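Home | Projects | Kitchen | Garage | Paint & Finish | Ask a Question | Newsletter

How to Re-Caulk a Bathtub in One Evening (and let it sit overnight)

Oct 9, 2024

Quick one today, I'm between two other jobs. Did the upstairs tub at our place on Gallagher Street last week and got a bunch of emails asking for the steps. So, steps.

What you need

- Tube of 100% silicone, labeled for kitchen and bath. Not painter's caulk. Not "siliconized" acrylic either, it shrinks in a wet corner.
- Caulk gun. Get the dripless kind, few bucks more.
- Plastic razor scraper plus a handful of spare blades
- Utility knife
- Painter's tape
- Rubbing alcohol, white rags or paper towels
- Old toothbrush
- Trash bag, keep it open next to you the whole time

One tube does a standard tub with some left over. If your gap is wide buy 2. Return the one you don't open.

Step 1. Get the old stuff out

This is most of the job. Anybody who says they did it in ten minutes left half of it in there. New silicone won't stick to old silicone. It'll look fine for a month then peel off in one long noodle.

Put an old towel down in the tub first. Cover the drain. Then run the utility knife along the top edge of the bead, then the bottom edge, blade nearly flat to the surface. Pull. Sometimes you get a long strip and it's a great feeling. Mostly you get crumbs.

Go back with the plastic scraper. Metal blades are okay on tile if you're careful but keep them away from an acrylic or fiberglass tub, they will scratch it and you'll see that scratch every morning.

Stubborn bits: caulk remover gel. Leave it on as long as the package says. I was impatient and wiped it early, had to do it twice.

Step 2. Clean, then clean again

Toothbrush and dish soap first, gets the scum. Rinse. If there's black mold in the gap, use a mold cleaner meant for bathrooms, window open, fan on, and rinse that real well. Don't mix it with anything else. Ever.

When that's dry, wipe the whole line with rubbing alcohol. Tile side and tub side. Swap rags often or you're just moving grease down the wall.

Step 3. Let it dry

Really dry. Water hides back behind the tile. I leave it overnight if I can, or run a fan at it for a few hours. No showers obviously. Warn the household before you start, not after (ask me how I know).

If you find soft drywall or a tile that moves when you press on it, stop here. That's a leak or a rotten backer and caulk is only going to cover it up. Different post.

Step 4. Fill the tub

People skip this one. A tub full of water drops a little, and that opens the gap. Caulk it empty and the first bath stretches the bead. So fill it up to the overflow with cold water, after the drying, and leave it full while you work and while it cures. Applies mostly to acrylic and fiberglass. Cast iron hardly moves but I do it anyway. Keep small kids and pets out, door shut.

Lay a board across the rim to lean on if you need to. Don't stand in it, you'll splash the joint and be back to step 3.

Step 5. Tape

Two lines of tape, one on the tile, one on the tub, with the gap between. Quarter inch apart or a hair less. Press the edges down with your fingernail. Do the corners carefully, thats where it shows.

Step 6. Lay the bead

Cut the nozzle at an angle, small. You can always cut more off. Pierce the inner seal (there is one, I forgot and popped the back of a tube once, huge mess).

Start in a corner. Steady squeeze, steady pull. Keep moving. Try not to stop in the middle of the long wall. If you have to stop, start again slightly on top of where you left off.

Do one wall at a time. Silicone skins over fast, and if you lay all three walls before smoothing, the first one is already gummy.

Step 7. Smooth it

One pass with a gloved finger or a caulk tool. Light pressure. Wipe the extra on a paper towel. One pass, maybe 2. The more you mess with it the worse it gets, same as frosting.

Pull the tape right away while its still wet, back toward yourself at an angle. If there's a little ridge left behind, one very light touch with a damp fingertip.

Step 8. Leave it alone

Check the tube. Some say a few hours, some say a full day. I go with a full day no matter what. Then drain the tub, and it's ready. If the silicone still smells strongly of vinegar give it longer, room was probably cold.

Things that went wrong for me

- Bought clear. Shows every bit of grime behind it. White from now on.
- Caulked over the weep holes on a window job, same weekend. Don't.
- Left the tape on till morning. Tore the edge the whole length of the wall, redid it.

Leftover tube: screw in the nozzle end, wrap it in plastic, and hope. Good for a few weeks usually.

Related
Fixing a Toilet That Runs All Night
Grout Haze: Getting It Off
Swapping a Shower Head Without Scratching It
4 Ways to Quiet a Bathroom Fan
Patching Drywall Behind a Towel Bar
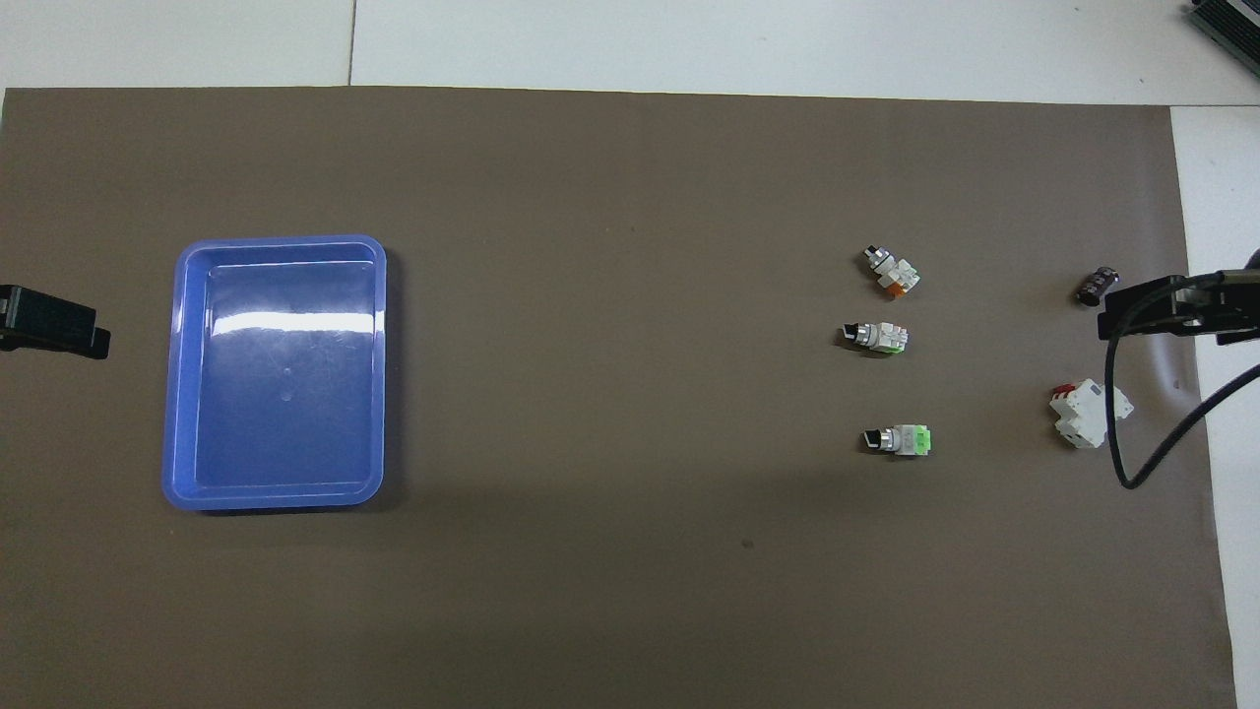

Can I put new caulk over the old bead if the old one still looks okay?

Silicone doesn't bond to cured silicone, so the new layer will peel even if the old one is in good shape. Cut it all out first, wipe with alcohol, then start at step 5 once everything's dry and the tub is full.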